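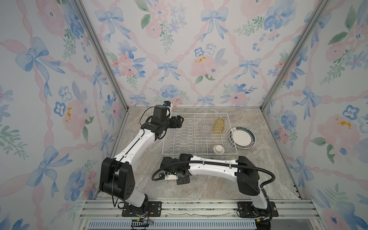 Escurreplatos sobre encimera gris, con papel pintado de flores al fondo.

Notas para la charla — Poderes notariales para compradores no residentes

Empezar por el caso de Kwame Kyei. Compra un piso, vive fuera y no puede venir a la firma. Preguntar a la sala quién ha firmado alguna vez por poder.

Poder general y poder especial. Para una compraventa, recomendar el especial: identifica la finca, el precio máximo y al apoderado. El de Kyei ocupaba 7 páginas.

Si se otorga en el extranjero: notario local, apostilla y traducción jurada. También vale el consulado español, con cita previa. En febrero la espera llegó a 12 días.

NIE. Se puede pedir por medio de representante, pero el poder tiene que decirlo expresamente. Parar aquí, siempre hay preguntas.

Revocación. Se hace ante notario y hay que notificarla al apoderado. Pedirle que devuelva la copia autorizada — mientras la tenga, puede seguir usándola ante terceros de buena fe.

Provisión de fondos: 3.000 euros en el ejemplo. Explicar qué cubre y qué se devuelve.

Dar paso a Comfort Sowah, que habla de herencias. Las copias del modelo de poder están en la mesa de Predbridge, a la salida.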